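How to Apply for Consignment Shelf Space at the Bekbridge Makers' Store

The Bekbridge Makers' Store accepts handmade goods on consignment from residents of the district. Applicants should read this page in full before bringing any stock to the counter.

Step 1. Choose a shelf category
Categories are textiles, ceramics, paper goods, jewelry and household items. An applicant may hold space in one category at a time.

Step 2. Prepare samples
Bring 5 finished pieces, each in the condition in which it will be sold. Prototypes and photographs are not accepted. Soft goods must carry a fiber content label sewn or tied to the item.

Step 3. Complete Form 259
The form is available at the counter and must list the retail price of every piece. The store does not set prices on a maker's behalf. Prices may be changed once per month, in writing.

Step 4. Attend the review
Samples are reviewed on Friday mornings in the Pollard Room. Makers need not be present but must collect declined samples by closing time on the same day.

Step 5. Label and deliver stock
Approved makers receive a maker number, which must appear on every tag. Use string tags on knitted or open-weave goods; adhesive labels leave residue and will be refused. Deliveries are received at the rear entrance on Harasym Street.

Payment is issued monthly, less the store's commission. Questions may be directed to the shelf coordinator, Tomos Rosser, at extension 1445.
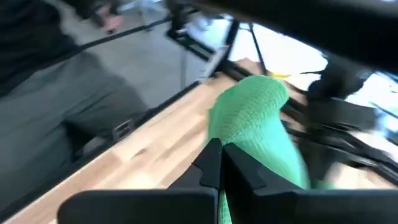 Ihor Lytvynenko: Does the one-category rule apply to two people who share a studio? We make scarves and mugs under the same name and would like to file separate forms in April.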